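05/02/2026

## Murín prize goes to work on paper this year

The Murín prize for photography has been awarded for a series printed on uncoated paper, the first time in its history that the jury has picked a set of prints with no glass or frame in front of them. The winning series, *Clillell*, takes its title from the village where most of it was shot, and it will hang at the Narberg gallery for 30 days before moving on to Zuvard.

The series has 30 pictures, all taken in winter, most of them in December. They show the edges of the village: a pump house, a bus shelter, the back wall of a school, a strip of road where the snow has been pushed to one side. People turn up in only a few of them, usually at a distance. The prints are small and pinned at the corners, so they lift a little from the wall when the gallery door opens. The jury said in its note that it had gone back and forth on whether this was a risk to the work, and decided to leave it to the maker.

The prize is worth 2,000 euros and includes help with printing costs for a book. The book is planned for December, in a small run. Narberg will take advance orders at the front desk and by mail.

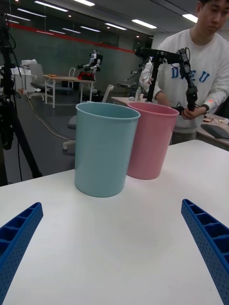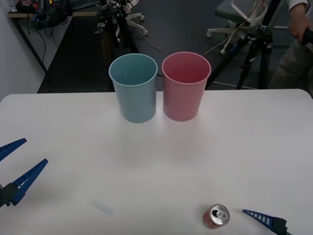
*A blue and a pink container, side by side on a white table.*

Two other series were shortlisted. One is a study of shop interiors in Zuvard, shot on color film over 3 years. The other is a group of portraits made in a single afternoon, with every sitter standing against the same garage door. Both will be shown in the upstairs room at Narberg at the same time as the winner. The shop interiors are the stronger of the two — the color is careful and the rooms are left as they were found — but the portraits are likely to be more popular, and they make good use of the low ceiling up there.

Entry to both floors is free. The stairs are steep and there is no elevator, so visitors who can't manage them can ask at the desk for a folder with smaller prints of the upstairs work. Bags larger than a backpack have to be left in the cloakroom, and photography is allowed without flash.

Next year's Murín prize opens for entries in December. The rules have changed in 2 ways. Series may now include pictures made before the entry year, as long as they haven't been shown together, and digital files will be accepted for the first round. Finalists will still need to send prints. The full rules and the entry form will be sent out with the next newsletter, and paper copies can be picked up at Narberg during opening hours.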